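**Casual packers and sorters wanted - Okabe returns room**

Hovitico is looking for casual staff to sort and pack small goods in our Okabe returns room. The work runs from the end of March and is paid at the award rate with casual loading. Shifts are five hours, mornings or afternoons, and you can put your name down for either.

The room handles toy and classroom stock sent back by schools and shops. Parts arrive mixed together in tubs. Your job is to sort them by colour and shape, check them for damage, and put them into open cardboard boxes ready for the labelling bench. Most of it is light work done at a table with a mat on it.

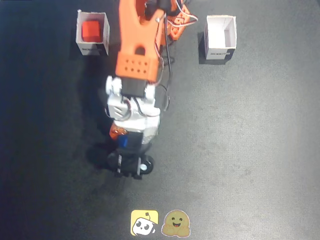 **Savita Sisodia**
Room Supervisor, Okabe

We work with two boxes at a time, one on the left of the mat and one on the right. A red cube goes in the left box. The right box stays empty until the left one has been checked off, then you start on the next line. It sounds simple and it is, but it has to be done the same way every time or the count at the labelling bench comes out wrong.

A full tub from Pitetov holds 137 pieces. New starters are given 90 minutes to get through one and most people are quicker by their second week.

**You will need**

- good colour vision, as some of the Batent pieces are close in shade
- to be comfortable sitting or standing at a bench for long stretches
- closed shoes
- the right to work in Australia

Experience in a warehouse or stockroom is handy but we will train you. The heaviest thing you will lift is a full tub, and there is a trolley for those. Tea and coffee are supplied, and there is a fridge for your lunch. Street parking is free after the first 50 metres from the corner.

**To apply**

Send a short note with your phone number and the days you can work to Savita at the Okabe office, or drop it in at the front counter. A resume is fine but not required. Please say whether you want mornings or afternoons - we can't always swap people once the roster is up.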